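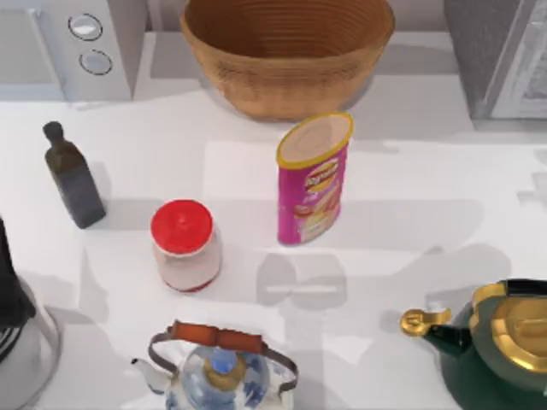 Section 3: Setting Up Your Ballot Drop-Off Reminder List

Now for the fun part! By this point you have your Brimia account open and your precinct loaded (if you don't, go back to Section 2 and finish the import first). This section walks you through building a reminder list for the voters in your neighborhood group, so that everyone who asked for a nudge gets one before the drop box closes.

Before you start

Have your sign-up sheet handy, on paper or as a spreadsheet. You also need the drop box address exactly as your county election office lists it. Copy it straight from their page, because a missing "North" or "South" sends people across town.

Caution: Add only people who have said yes to reminders. A name on the public voter roll is not a sign-up.

Creating the list

1. From the main menu, choose Lists, then New List.

2. Type a name that your whole team will recognize. "Mandon Street May Primary" is great. "List 2" will drive you crazy by the second week.

3. Under List Type, pick Ballot Return. The other types don't have the drop box field, and you can't switch types once the list is saved.

4. Paste the drop box address and enter the closing time. Check AM and PM!

5. Add your voters. For a short list, click Add Person and type each one in. For anything longer, click Upload and choose your spreadsheet. The first row must hold the column headings Name, Phone and Language.

6. Look over the preview screen. Rows in yellow have a problem with the phone number. Click the row, fix it and press Enter.

7. Click Save List.

Note: Uploads can take up to 15 minutes on busy evenings. You can close the window and go make dinner, and the list will be there when you get back.

Scheduling the reminders

8. Open your new list and click Schedule.

9. Choose how many reminders to send. The limit is three per voter for each election. Kaiwen Ren, who ran the Humell precinct trial with us, used all three and spaced them out over the last two weeks, and we love that pattern.

10. Write your message, or start with the built-in one. Keep it to the facts: where, when, and who to call with questions. Messages that name a candidate or take a side on a measure will be held for review.

11. Click Send Test to get a copy on your own phone. Read it all the way through and tap the map link.

12. Click Turn On.

Caution: Changes made less than 30 minutes before a scheduled send will not go out with that message. Pause the list first, make your edit, then turn it back on.

If someone asks to stop

A voter who replies STOP comes off the list right away, and you'll see a gray mark by the name. Please don't add that person again unless they ask you to.

Sharing the list with a co-captain is covered in Section 4.

Section last updated July 30, 2020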